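[sim-episodes] Re: start poses and the apartment scene, second batch

From: Catriona Galbraith
To: sim-episodes list
Date: Thursday, October 6, 2022

Kedir Negash wrote:
> Three things before I launch the second batch on the apartment.
>
> 1. The first batch has all start poses within arm's reach of the
> kitchen counter. The policy learns that the counter is always
> there. If we ask it to fetch something from the dining table it
> turns toward where the counter would be and stalls. I would like
> start poses in every room, including ones where the target can't
> be seen at the first step.
>
> 2. The objects are placed by the random sampler and then settled
> for a fixed number of steps. I don't trust the settle check. Can
> someone look at it before we spend the compute?
>
> 3. Do we keep failed episodes or throw them out? Skulik drops
> them at write time. The Tanabe loader can read them if the
> outcome field is set.

Kedir,

Answers in your order, then two items of my own.

On 1, agreed, and I have changed the pose sampler. It used to draw a point near the target and pick a heading that faced it. It now draws a room first, with equal weight per room, then a free point on that room's floor, then a heading. Rooms with little free floor come out overrepresented per square meter, and I think we want that. Camera height and pitch are drawn separately within the limits Manon set in May. I also removed the rule that rejected views with a wall close to the camera. A real unit parks next to walls all the time and we were filtering those cases out.

Four first-step views from the new sampler, all the same apartment with the same furniture layout:
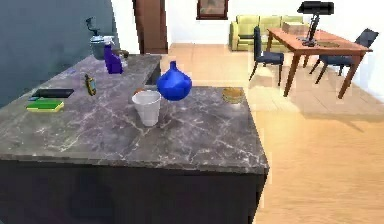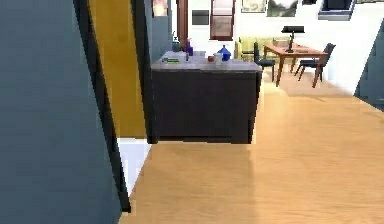
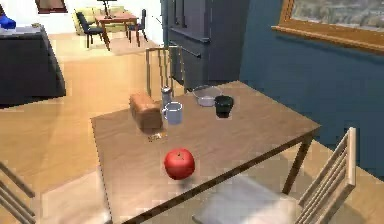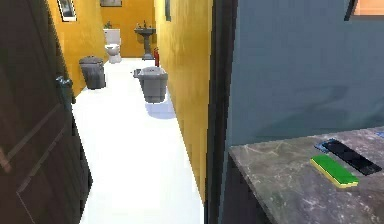 The instruction text is still bound to the episode before the pose is drawn, so a request for the apple can open on a view of the bathroom. For those episodes the scripted expert has to search, and the search policy is the weak part. It visits rooms in a fixed order from the scene file. A learner will copy that order. Lensa has a version that shuffles the order by seed. Please use her branch for the batch even though it is not merged. Without it the long episodes are worth very little, and they take up most of the storage.

On 2, you are right not to trust it. The check reads linear velocity at the last settle step and passes if it is under the threshold. An object at the top of a small bounce passes. So does an object whose collision mesh is wrong, since it comes to rest on a surface that doesn't match the one being drawn. I went through 48 settled scenes by hand. In 11 of them at least one object had a visible gap under it or was partly inside something else. Most were round-bodied items with a simplified hull, and most of those were near the edge of a counter. The mug and the sponge never failed.

Two changes, then. First, the check now requires low velocity over 14 consecutive steps, linear and angular. Second, after it passes, I cast rays down from the underside of the render mesh and reject the scene if the nearest hit is too far away. The second one catches the bad hulls. It adds a little time per scene, which doesn't matter next to the episode itself. The hulls should still be rebuilt. Woo-jin, you have the asset scripts, could you regenerate the vase and the bottles at the higher convex part count? If you can't get to it this week, I would sooner pull those assets from the batch than wait.

On 3, keep them. Write every episode, set the outcome field, and let the training config decide. I know the reason Skulik drops failures is that somebody once trained on them by accident. The fix for that is a loader default of successes only, and the Tanabe loader already has it. What we lose by dropping them at write time is any count of how often the expert fails and where. In the first batch we have no idea which objects the expert could not reach, only that they are rare in the data. They may be rare because they were seldom asked for or because the grasp planner gave up. Those call for different fixes.

Please split the outcome into at least: success, target not found, grasp failed, dropped in transit, placed wrong, timeout. One flag is not enough. "Timeout" on its own currently hides most of the search failures.

My own items.

4. Instruction wording. The templates produce 19 sentence forms and the object names come straight from the asset list. The asset list says things like "mug_b" with the suffix stripped, so every mug is "the mug" even when two are in the scene. Ambiguous requests are fine if we label them as ambiguous. Currently they are scored as failures whenever the expert picks the other one. I suggest the generator check for duplicates of the class in the scene and either add a distinguishing word (color, or the surface it rests on) or mark the episode. Manon has a list of paraphrases from the Clunik annotation round that could replace the templates altogether, but somebody needs to read through it first. Some of the entries describe the action and never name the object.

5. Held-out data. With start poses in every room, splitting by start pose no longer tells us anything. Two poses in one apartment share all the textures and all the furniture. Please split by apartment. Within the training apartments, hold out a few object and surface pairs as well, for example the sponge on the dining table, so we can see whether it has learned the object or only the place where the object usually is. The pairs need to be fixed before the batch starts and checked into the Nondison config, with the seed next to them. Last time the pairs lived in a notebook and we could not rebuild the split.

One open question for everyone. The pose sampler works on floor area only, so it will place the base in spots that are free but have no path out at the base's real width. I can run the path planner from each pose and reject the stuck ones. Or I can leave them in, label them, and have the expert report that it can't move. I lean toward rejecting for this batch and making a small separate set of stuck starts later. Reply on this thread if you disagree.

Kedir, please hold the launch until Woo-jin has answered on the hulls. Everything else is on the branch start-pose-rooms, tests included. The storage estimate in the readme is still the old one and is too low.

Catriona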